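Kilthorpe Radu gripper, four months in
Review by Zlatko M., refurb bench
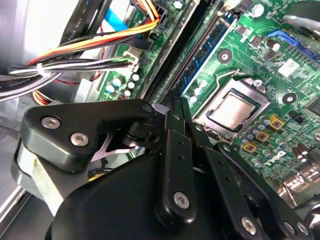 Bought one for PC teardown, mostly old office desktops. Paid 267 for the gripper, then 40 more for spare finger plates. Budget for the spares up front, I didnt and had to go back to Sorin for a second sign-off. Annoying.

Good: slim enough to get down between the RAM and the CPU socket. Hex screws, so swaps are quick. Past 300 machines now, no failures.

Bad: cable bundles. Plan your approach path or it snags. Manual is thin. Besent quoted us less but wanted teh controller bundled, no thanks.

Ordered through Trirnico, shipping slow. Would buy again, 4 out of 5. Second one is in the July budget.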